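Skuvia wrist camera: grip check rejects glossy cylinders under ceiling lights
Status: Open, waiting on customer

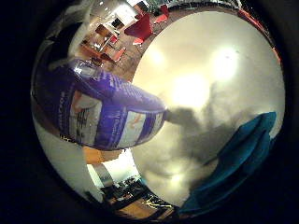
Wrist view, purple-and-white container at left, teal finger at right.

Reported by Yuk-lan Lam: two of six picks refused with "contact region saturated" on the Skuvia evaluation kit. Matte items pass.

Reply, Ilse Koster (Skuvia support): The wall next to the end cap is close to pure white. Exposure is probably set from the full circle, ceiling lights included. Switch metering to "finger zone", lower gain to 3, restart the camera service and repeat the picks.

Yuk-lan Lam, 14:20: Correction — I take that bright surface for the ceiling, the lights are on it. Metering changed. One refusal in six now.

Ilse Koster: Agreed, ceiling. Please rotate the wrist 90 degrees before closing and send the new log.

Tags: Grippers, Camera, Evaluation kits
2 comments · 3 people found this helpful

Related tickets
Finger pad replacement interval
Camera service fails after update
Skuvia trial license renewal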